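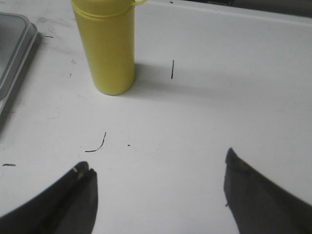

How often should a kitchen scale be checked?

Once at the start of every shift, and once more each time the scale has been moved to another place on the counter.

Dinerier publishes Ciltent, a free portion weighing guide for small kitchens

TURNOSSIDE, 2018-06-13 – Dinerier, a supplier of training materials for cafés, canteens and lunch counters, announces today the publication of Ciltent, a guide to weighing sauces, dressings and syrups by the portion. The guide is free of charge and can be ordered by any kitchen, whether or not it is already a customer of Dinerier.

Ciltent is written for kitchens where one or two persons prepare everything and where there is no budget for special dosing equipment. All exercises in it can be done with an ordinary electronic scale, a bottle and a paper cup. The guide has been in preparation since last November, when Dinerier began to collect the portion weights in three lunch counters in Turnosside.

During the collection period the staff of these counters wrote down the weight of 2531 portions. They were asked to serve the sauce in their usual way and to put the cup on the scale afterwards. In 316 cases the portion was so far from the recipe that the cook would have preferred to make it again. Most of these portions were too large, and most of them were made in the busiest part of the day.

"We did not want to make a big book about it," says Cyprian Szewczyk, who wrote the guide. "A cook has the bottle in one hand and reads the instruction very quickly. If a page needs to be read two times, we have removed it or made it shorter."

Small changes on the counter

The first part of Ciltent is about the place where the weighing is done. It recommends to keep the scale on one fixed spot, on a flat surface and away from the edge, with the display turned to the person who pours. The bottle should stand within reach of the hand, and the clean cups on the other side, so that the arm does not pass over the scale each time. The surface under the scale should be wiped before it is set down, as a crumb under one foot can change the reading.

The second part explains the pouring itself. The empty cup is placed on the platform and the scale is set to zero. The spout is held close to the rim, but it must not touch the cup, or the hand will be weighed together with the sauce. The guide advises to pour quickly until the portion is nearly complete, then to stop, wait for the number to become steady, and add the rest slowly. Thick sauces continue to fall from the spout for a moment after the bottle is turned up, and the cook will learn after a few cups how early to stop.

Paper cups have a chapter of their own. Cups from different packs do not always have the same weight, so Ciltent asks the cook to set the scale to zero with every new cup. It is a short step – one button – and it was the one most often forgotten in the three lunch counters.

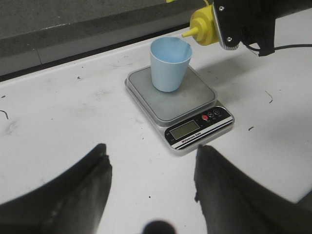
Printed copies and wall sheet

The first printing of Ciltent is 3438 copies. Each copy comes with a wall sheet on which the kitchen can write its own portion weights with a pencil and correct them when the recipe changes. The sheet can be wiped with a damp cloth, but the pencil will then also be removed, and the weights should be copied into the guide before cleaning.

Distribution is handled by Hämäläinen, which delivers dry goods and packaging to kitchens in the region and will add the guide to its regular deliveries on request. Kitchens outside the delivery area can order by mail and pay only the postage.

"My customers ask me often why the sauce is finished before the week is finished," says Teodor Kozłowski, sales manager at Hämäläinen. "Now I can give them something to read, and it is thin enough to stay beside the scale."

About Dinerier

Dinerier prepares printed guides, wall sheets and short courses for small professional kitchens. The company is based in Turnosside. Questions from the press about Ciltent are answered by Cyprian Szewczyk at the Turnosside office, and review copies are sent on request.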